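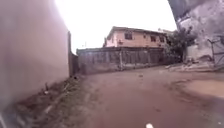 Skorness to seal and drain back lanes under two-year program

Work will start in September on a program to drain and seal the unpaved back lanes of Skorness, beginning with the older streets near the town centre.

The program will be carried out by civil contractor Cillutari and will run for 2 years. In that time 2000 metres of lane will be graded, drained and given a sealed surface. The first stage covers 400 metres between Pevon Street and the Montes Road shops.

Most of the lanes were laid out as service access and have never had kerbs or stormwater pipes. After heavy rain, water runs toward back fences and garages, and residents have reported mud, potholes and trouble getting bins out for collection.

Under the design, each lane will fall toward a shallow concrete channel connected to the existing stormwater line. Existing gates and driveways will be kept at their current levels wherever possible. Where a level has to change, the contractor will talk to the property owner before any work is done.

Letters have gone to 1000 households next to the lanes in the program. Residents in the first stage will get a second notice two weeks before crews arrive, with the dates their lane will be closed. Access on foot will be kept open at all times. Bins should be placed at the front of the property during the closure.

Work hours will be 7 am to 5 pm. Some noise and dust should be expected while the old surface is being removed.

Property owners are asked to trim plants hanging over the lane and to move any stored building materials before work starts. There is no charge to owners for the sealing or drainage work. Private driveway repairs are not included.

Plans for the first stage can be viewed at the Skorness library during opening hours. Comments can be left at the front desk until the end of August.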